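Print this story | E-mail this story
Last updated in May

OPEN DAY

Javiera got there late, hair wet, badge upside down. The Stancombe lab smelled of coffee and hot dust. Folding chairs, all taken. She stood by the coats.

"You made it," Bonifacio said. Not looking up. Typing.

"Bus."

"They're on in four minutes. Salten people, front row. The tall one signs the checks."

3,000 practice runs since winter. She'd sat through most of them, nights mostly, eating crackers out of the sleeve. Run 101 was the one she still dreamed about – the arm they called Zorkel going straight down and staying there, pushing, like it wanted the basement. 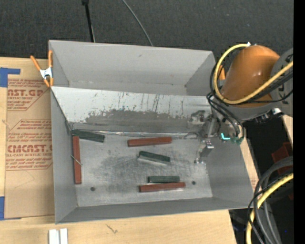
She had a speech. Thirteen lines on a card, and the card was on the bus. So she just talked. Told them about her father at the Atallah plant, sorting castings by hand, how he could do it and listen to the ball game at teh same time. Somebody coughed. She pointed at the bin, the green blocks and the reddish ones lying any which way on the scuffed metal, and said he would of had those done before she finished the sentence. The tall one laughed. Good. Keep going. The gripper hung over the right side with nothing in it, and she kept her eyes off it the way you don't look at a kid about to sing.

"Can it tell the colors?" A woman, second row.

"It can."

"Can it tell when it's wrong?"

Javiera looked at Bonifacio. Bonifacio looked at his screen.

"Sometimes," she said. "It's – we're working on that part."

The woman wrote something down. A long something.

"Okay," Bonifacio said, and hit the key.

Story by Bergþóra Stougaard. Copyright the author. Contact | Back to top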